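Tool roll

A tool roll is a strip of fabric with loops or pockets sewn across it, used for keeping small hand tools in order and, in practice, for discovering which one is missing. It is laid flat for work and rolled up for carrying.

The tweezer roll is a late and fussy branch of the family. Laiba Gilani's survey of repair benches in Wekport examined 190 rolls and found 13 with every tool in its proper loop, ten of them never used.

Elastic loops suit tweezers because they grip a thin handle and leave the tip free. Fine points are commonly sold with clear plastic caps, which owners promise to keep.
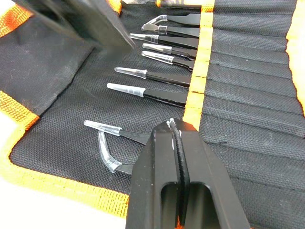 Gaétan Bergeron held that tweezers should be arranged by tip, from blunt to pointed. His rival Urkov preferred arrangement by frequency of use, and the two schools remain on poor terms.

See also: Pencil case; Cutlery drawer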